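# Trail Grade Survey, Clakby Ridge Loop

Vitalii Horobets and Saoirse Buckley
1 August 2025

## Purpose

The printed guide to the Clakby Ridge Loop gives one figure for total climb and no grades by section. We measured the grade of each section on foot and compared the results with the guide.

## Method

The loop was split into 58 sections, each ending at a junction, a stream crossing or a clear change in slope. Elevation was read with a barometric altimeter, reset at the Scanlon trailhead before each walk. Distance was taken with a measuring wheel. Sections with loose rock were measured by tape - the wheel slips there and reads short.

## Results

The high point, at the Brollamano saddle, read 1,989 feet. Total climb came to 1,300 feet, less than the guide states. Eight sections were steeper than 15 percent, all of them on the north side between the second stream crossing and the saddle.
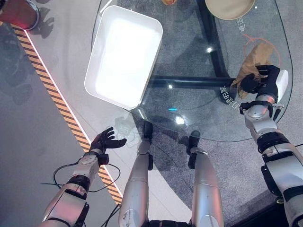 The south side descends on long switchbacks and stays under 10 percent as far as the Kivoson junction. Below the junction the trail follows an old road bed.

## Sources of error

Air pressure changed during two of the walks. Those readings were corrected at the trailhead on return, assuming a steady drift. The tape sections were measured once only and should be repeated in March, before the brush grows in.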